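From: Priya Ruiz-Ortega
To: mahawong-towncommon list
Subject: Re: [towncommon] Compostable bags, again

Hi all,

I've let this thread run for a while in the hope it would tire itself out, which shows how little I've learned from my years on this list. Replies under the quote, as our ancestors intended.

> I still don't understand why the council went with the thin green
> ones. The old bin liners from Zudora never split on me once. These
> ones go if you look at them sideways, and I'm told they have to be
> ours or the truck won't take the bin. Also my neighbour says the
> whole lot ends up in landfill at Plonetthorpe anyway, so what are
> we doing this for? Can someone who went to the meeting please
> summarise.
>
> Dorus

Dorus, I went to the meeting. I had the seat under the air conditioner, so my notes stop making sense partway down page two, but I'll do my best.

First, the liners. The Zudora ones never split because they were ordinary plastic. You could have buried one with the Pharaohs. The composting site at Mahawong won't accept them, and last year it had to reject whole loads of food waste with shopping bags mixed through. The figure on the slide was 485 tonnes knocked back, and the bloke presenting left it up long enough for us all to feel personally responsible.

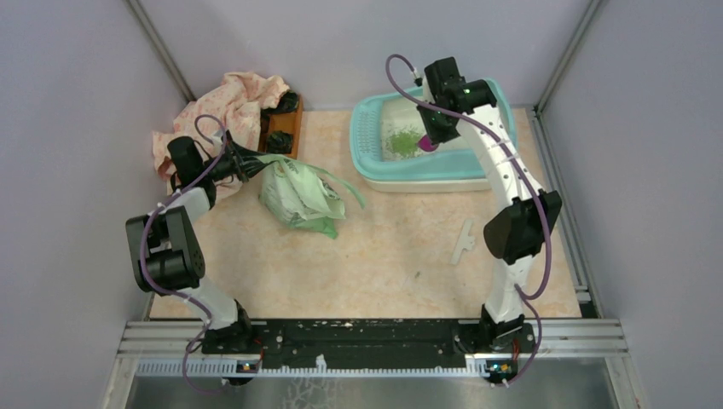 Second, does the truck refuse bins with the wrong liner? Sort of. You get a sticker. If you get a second sticker you get a letter, and after the letter a person comes round with a brochure. I asked what happens after the brochure and was told it hasn't come up. You're also allowed to use no liner at all, or newspaper, if you know anybody who still gets one.

Third, splitting. I have views here, having lost the best part of a pumpkin soup down the back steps in March. A few things that have helped at our place:

Empty the caddy every couple of days, full or not. The bags are designed to break down, and they don't wait for permission.

Let the tea bags drain in the sink first.

Prawn heads go in the freezer until bin night. Please. I'm three doors downwind of at least one subscriber to this list and I say this with love.

Don't store the spare roll on top of the hot water service. I did, and what I got out of the cupboard was a sort of lace.

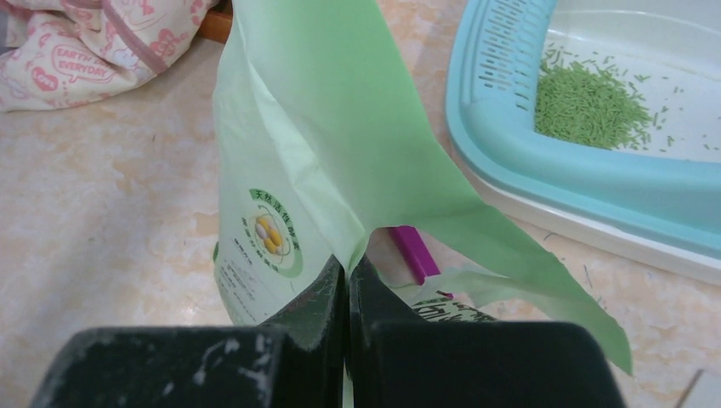
Fourth, Plonetthorpe. The landfill out there takes the red bins, as it always has. The green bins go to the Mahawong site, where it's shredded, piled up, turned and eventually sold back to us by the trailer load. I understand your neighbour followed a truck. With respect to your neighbour, the depot is on the Plonetthorpe road, so every truck in the shire looks as though it's heading to the tip until it turns left.

You can go and have a look if you don't believe me. They run tours for groups of 10 or more, closed shoes, no thongs. If we can scrape ten together off this list I'll book it and bring a slab of vanilla slice, to be eaten well away from the windrows.

Now for the part where I agree with you, so you may want to save this email. The rollout was a dog's breakfast. 1,385 households were supposed to get a caddy and a roll of bags before collection started, and our end of the street got the caddies with no bags, while the units behind the oval got bags with no caddies. There was a fortnight of quiet trade over back fences that I'd describe as the most neighbourly this suburb has been since the blackout. The council's explanation was that there were two spreadsheets. I wrote that down and underlined it.

Replacement rolls are free from the library front desk. Take your rates notice or anything with your address on it. You'll be given one roll, and a look if you ask for two. 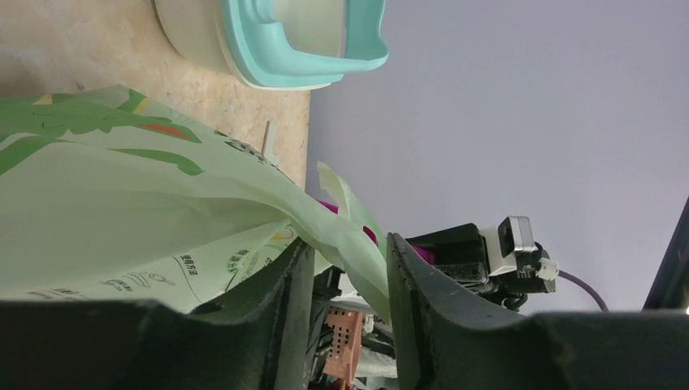
A green bag, well crumpled.

Last thing. Whoever has been replying to the whole list with only the word "unsubscribe", the link is at the bottom of every message, including this one, and including all of yours.

Minutes should be up on the council site by the end of the month. If somebody can get the PDF to open, please tell the rest of us how.

Cheers,
Priya

--
towncommon mailing list
To leave the list, use the link in the footer. It works, I've tested it.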